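Bruline Gripper Bench, Piltville: Upkeep Gallery

We look after one hand-held gripper tool here, with its own camera, and this page is where the upkeep gets written down. The supplier's sheet says the Bruline needs next to no attention. I have my doubts. The log stands at 438 sessions, and the sheet promised 400 before anyone would have to touch the finger. We touched it twice before May.

Most of the trouble is dull. Screws back out, the marker card gets knocked, and somebody declares the thing fine without checking. The Zelenák method, as it was sold to us, is to grip a can and call it calibrated. I'd want more than that before I signed a sheet.
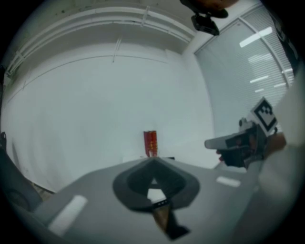
Bench view from the tool camera. Red can at the back of the table, second gripper held in from the right with its marker card tilted on top.

Any card that has moved gets reseated and checked again at the end of the session. Double-sided tape was recommended to us as a permanent fix. It lasted 2 weeks.

The Plinodance software reports a healthy tool whenever it can read a marker, and I don't take that as proof of much. A worn finger reads just as healthy. We go over the finger by hand, with the tool switched off, and write down what we find, including when we find nothing.

Spare fingers are in the drawer under the bench. Log the one you take.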